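Hauswirtschaft, Block 5: Einlagen und Kleinkram

Heute geht's an den Arbeitstisch, ich freu mich schon drauf! Legt euch bitte ein Tuch unter (gern ein gemustertes, da stört kein Fleck) und holt alles raus, was sich so angesammelt hat. Einlagen sortiere ich immer zuerst, die weichen weißen aus Stoff kommen paarweise zusammen, Sohle an Sohle.

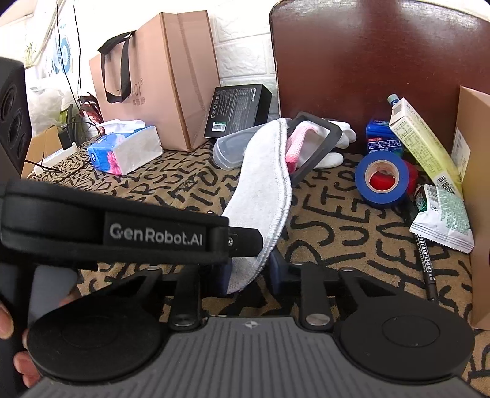

Bei den Nähten am Rand schaue ich genau hin – wo sich der Faden löst, kurz nachnähen, das dauert 2 Minuten. Handschuhe machen wir im Dezember.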